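Does demo data from handheld grippers transfer to a real two-arm robot?

Posted in Robot Learning, Manipulation

padau_bench
Member, joined in January

I've been reading everything I can find on collecting manipulation demos with handheld grippers instead of teleoperating the arms, and I'm completely hooked on the idea. Our group is small (Esaler, we build packing cells) and we have one bimanual setup that's always booked. If people could record demos at any table in the building, we'd get so much more done!

What I can't work out is how much of it survives the move to the robot. Our task is box packing and unpacking: a few household items, one open carton, two hands working together. Teleop gives us clean joint trajectories but it's painfully slow, and everyone's demos look stiff. With the handhelds you get natural motion, but you have to recover the gripper pose from the wrist camera, and the person's arm is obviously nothing like our robot's arm.

So, has anyone trained on handheld demos only, with zero teleop, and gotten something that works on a two-arm task? How many demos did it take? And does it matter where you record? Our robot cell has plain gray walls and I don't know if I should be recording in there or out where people sit.

Thanks in advance, I'll read anything you throw at me.

predport_lab
Regular

Yes! We did this over the winter on a project we call Predport, and the result surprised me enough that I've been boring my coworkers with it ever since.

The task was close to yours. Unpack an open cardboard box onto a table, or pack the items back in, using two grippers. We recorded 1,302 handheld demos and no teleop at all. Then we trained one policy on the lot and ran it on our two arms, with 30 trials on a table the policy had never seen. It finished 19 of them. That may not sound like much, but our teleop-only policy, trained on 70 demos (all we could afford in robot time), did noticeably worse on that same table. On its home table it was great. Move it and it got lost.

To your last question, where you record matters a lot. Our first batch was all done in the robot cell against a blank wall, and the pose tracking kept drifting. Wide-angle wrist cameras need something to hold on to, and a wall gives them next to nothing. We moved out into the open office and the tracking got so much better. Desks, columns, ceiling lights, all of that is free texture for the tracker. The fisheye view takes in most of the room, so you may as well put a room in it.

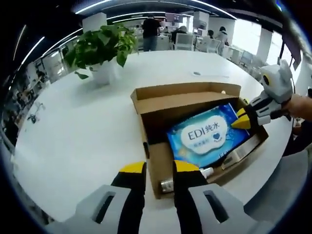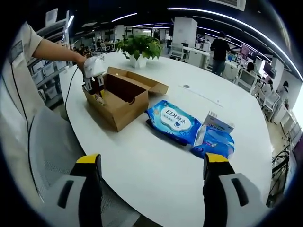

A few more things I'd pass on:

Change what's on the table between sessions. We swapped in wet wipes, small cartons, bottles, whatever was lying around, and we moved the box each time. We also varied which items began inside it and which began on the table.

Leave the plants and the other clutter alone. I wanted a tidy table at first and a coworker talked me out of it, thank goodness. The policy trained on tidy tables reached for anything green the first time it met a plant.

Get the timing between the two grippers right before you record anything you care about. Ours were off by a few frames for the whole first week, and you can't see it in the video. You only see it when the robot lets go with one hand before the other has a grip. Clap the two sets of fingers together at the start of each session and check that the contact lands on the same timestamp in both streams. It takes seconds.

Pose recovery is where your demos will die, so log the failures by type. For us the worst one was a hand going deep into the box. The cardboard fills the view, the tracker loses the room, and the trajectory jumps. We asked people to go in a bit slower and come straight back up, and we kept far more of the recordings after that.

As for arm shape, we filtered. Every demo gets replayed in simulation with our arms, and if the wrist path isn't reachable it's thrown out. You lose some nice ones where the person leaned over the table in a way no robot could. I was sad about those, but keeping them made the policy worse.

Soft packages are still our weak spot. A rigid carton is easy, but a floppy pack bends when you pinch it by one corner, and the policy tends to pull up before it has enough of it. If you beat us on that, please come back and tell me how!

sales_and_solder
New member

just use teleop, it's more reliable. handheld is fine for pick and place but two arms is a different thing

tablecloth_9
Regular

I'd go for a mix. I read the Predport write-up and enjoyed it a lot, and one thing in it got me to change our own setup: the demos came from many tables, and adding tables helped more than adding demos at the same table. We tried the same comparison on a folding task. Same number of demos both times, one set from a single table and the other spread over every room we could get into. The spread-out set won easily. I had to run it twice before I believed it.

Where I differ a little is the zero teleop part. We start with handheld data and then add a small batch of teleop on the target robot at the end. It seems to fix the last bit of the approach, where the fingers close a touch early or late. Your gripper on the robot closes at its own speed and a human squeezing a trigger doesn't match it. You can also correct for that by measuring the delay and shifting the gripper commands, and if your arm time is as tight as it sounds, I'd try that first.

Also, check your cables. Ours kept catching on the table edge and giving people this odd little tug at the same point in every demo, and the policy learned the tug. Very faithfully, too!

padau_bench

Wow, thank you, this is exactly what I was hoping for. I've got the big table by our windows booked for Thursday and I'm going to do the clap check first thing. Predport, did you retrain from scratch after throwing out the unreachable demos, or just fine-tune on what was left?

predport_lab

From scratch. Fine-tuning kept some of the leaning.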